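Two arms, one table and a service contract

Brudik rents out two-armed folding and sorting cells by the month. The customer gets the table, the walls, both arms and a block of remote support, and trains the thing on its own linen or garments. Moushumi Debnath runs the technical side of the service. We spoke by phone, and again on Wed 10 July when I went to see a cell at work.

The first question from most laundries is speed, and she declines to give a single figure. "It depends on the cloth," she says. "A napkin is one problem and a sleeve is another. If I quote you a rate for napkins you'll hold me to it for dressing gowns."

What she will quote is the contract. The minimum term is 12 months. Support covers 22 hours a month, after which the customer pays by the hour, and the deposit is 3000 pounds. Spare gripper fingers are included. Motors are included for the first year only.
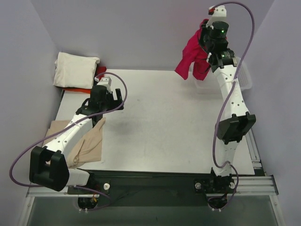 The walls are part of the price and Debnath defends them at some length. She wants a plain background behind the cloth, and she wants the same background in every building where a cell is installed. White table, pale walls, no shelf or window behind. A crumpled red garment held up by the right arm stands out clearly against that, and so does the edge of a folded white cloth where it lies on something darker. White on the white tabletop is harder. "We say so in the manual," she says. "Page 59. People still ring up."

Prasanna Wanigasekara looks after installation. He takes me through the parts that wear. The cables run outside the links, tied to the forearm with a generous loop at each joint, and he prefers it that way. "Inside the arm looks tidier. Outside, I can change one with a pair of cutters and a new tie." A loop left too short will pull at the connector when the arm is at full stretch, so his fitters run each arm out to its limits before they sign off.

The bases are held with round knobs, and an arm can be exchanged on site. Wanigasekara allows an hour for this, most of it spent on calibration. The customer's staff may do it themselves after a day's training, although the first exchange has to be supervised or the motor cover lapses.

I ask which stage gives the most trouble. Both of them say flattening. Picking up a garment from a heap is tolerant of error, and a poor grip can be tried again. Laying it out flat for a fold is less forgiving, and any crease left in the cloth is carried into every fold after it.

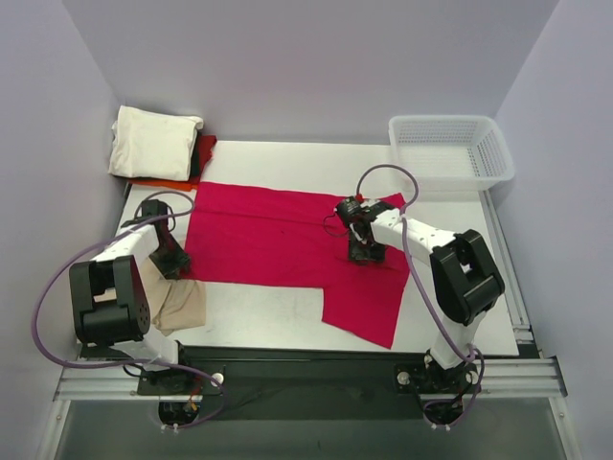
The crimson garment spread on the table, with a long crease across its upper part.

"You can fold over a crease like that," Debnath says. "Whether you should is the customer's decision." The software has a setting for it, from strict to lenient. Hotels tend to choose strict and then move down a step when they see what it does to the cycle time.

Brudik's nearest rival, Sukico, sells its cells outright. Debnath accepts that purchase is cheaper over a long period for a site with its own technician. For one without, she thinks the support hours decide it. Unused hours do not carry over to the next month. I ask whether that might change, and she says it was last discussed in April and the answer was no.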